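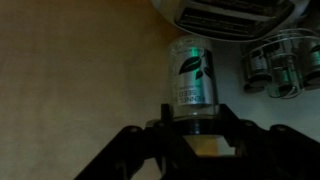 Ticket 3790
Subject: Self check-in code not accepted, Pakberg apartment
Opened by: Renata Yáñez
Assigned to: Moataz Radwan, Halvorsen Stays guest support
Status: Resolved

Hello there, I hope I've got the right inbox, as the booking came through Erkora but the confirmation says to write to you for anything to do with the door. We're booked into the Pakberg apartment and the code in the welcome email gives three short beeps and a red light every time. I've tried it slowly, I've tried it quickly, and my husband has tried it in his own special way, with the same result. We did so want to drop the bags before the old town tour! The listing was what sold us on the place, I should say, because we love a self-catered breakfast, and a kitchen with a toaster and a wire rack of spice jars feels like somewhere you could settle in for a bit.

Moataz Radwan replied:
Hi Renata, thanks so much for writing, and I'm sorry about the welcome you've had from our door. You do have the right inbox. Three beeps and red means the keypad is awake but doesn't recognise the code, so the battery is fine. Could you please try these for me?
Press the star key once and wait for the light to go out.
Enter all six digits, then the hash key.
Push the handle up before you pull it down.
If it still beeps, send me the arrival date printed on your Erkora voucher.

Renata Yáñez replied:
Star, hash, handle up, handle down, still red I'm afraid. The voucher says 14/08/2026, which is today. We've retreated to the bakery on the corner (lovely plum cake, so please don't feel too badly) and my phone is on 30 per cent.

Moataz Radwan replied:
Found it, and thank you for your patience. Erkora moved your booking over from Cindason, our sister building, back in January, and the code stayed with the old door. I've cancelled it and texted you a new one. Please give the keypad 5 minutes to catch up before you try it.

Renata Yáñez replied:
Green light! We're in, bags down, kettle on. Is the late checkout we paid for still on the booking after the move?

Moataz Radwan replied:
Yes, it came across with everything else. Closing this one now, but just reply here if the door plays up again. Enjoy the tour!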